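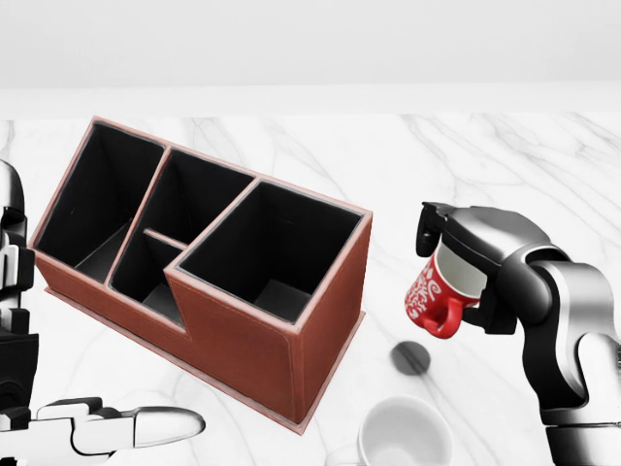
How do you clean a stained-glass window that hasn't been touched in a century?
Slowly, with deionized water and cotton swabs, and with the window out of its frame and lying flat on a padded bench.

That was the first thing I asked Lavanya Iyer, and she answered before I'd even gotten my coat off. She runs the glass studio at Grilham, which does repair work for churches, small museums and the occasional homeowner with a scary staircase window. I'd been wanting to get in there for ages (I have a weakness for old glass, as regular readers know) and she gave me most of an afternoon.

The job on the bench was a landing window from a house called Eyvindsson, built for a shipping family and now divided into apartments. It shows a heron standing in reeds, with a border of yellow roundels. I asked her what shape it was in when it arrived.

"Bowed," she said. "Glass is heavy and lead is soft. You give it long enough and the whole thing starts to belly out like an old mattress. The heron's neck had two breaks in it and one of them had been fixed with what I'm pretty sure was bathtub caulk."

I laughed, and she didn't. Caulk apparently takes days to get off, a sliver at a time, and you can't rush it with solvents when there's paint nearby. The paint is the part that worries her most. On this window the feathers and the eye are done in fired black enamel, and some of it was underfired back in the day, so it will come off on a damp swab if you let it.

"I test a spot the size of a lentil, and then I go have tea and come back and look again," she told me. "If there's any gray on the cotton, I stop and we talk about it."

"We" includes Modupe Haruna, who does the leading. She was at the far bench stretching new lead in a vise when I came in, and she let me try it. You clamp one end, grab the other with pliers and lean back, and there's a little give, like pulling taffy. I nearly sat down on the floor!

I wanted to know how much of the old lead they keep. Modupe said it depends on the window and on who you ask. "I was taught to releadeverything. Now I'd sooner leave a good old section alone and patch the joints. On the heron we're keeping the whole bottom third, because it's fine. It's ugly, but it's fine."

Every piece gets a number and goes onto a rubbing, which is a sheet of paper laid over the window and gone over with wax crayon so the lead lines show up. The heron has 200 pieces, and 9 of them were too far gone to save. New ones are being cut from sheets the studio bought from a supplier named Floster, who still make a streaky green that's close to the reeds. Close, but Lavanya isn't happy with it.

"It's a hair too blue," she said, holding it up to the window next to an old one. I couldn't see it. She held it up again. I still couldn't see it, but I said I could.

We got to talking about money, which people in this line usually duck. She didn't. A simple clean and re-cement on a small panel starts at $500 there. The heron is well beyond that, and the building's owners are splitting the bill with a grant from the Skollasix fund, which pays for decorative work in houses that aren't open to the public. Lavanya wrote the application herself, 30 pages of it, and says she'd rather scrape caulk.

I asked if she ever signs anything. Old glaziers used to scratch their names on a piece near the edge, where the lead would cover it, and she found one on the heron: "B. Orr, cold day." She loves that. As for her own, she went a bit quiet and said she scratches the year on one of the new pieces so the next person knows which ones aren't original. And her initials? "Small ones."

The window is due back in its landing in November. Modupe wants to fit it with copper ties and a bronze bar across the back to stop the bowing, and there's some back and forth about whether the bar will throw a shadow across the heron's legs. Lavanya thinks it will in the morning. Modupe says the sun doesn't hit that side until after lunch, so they're going over to the house to check.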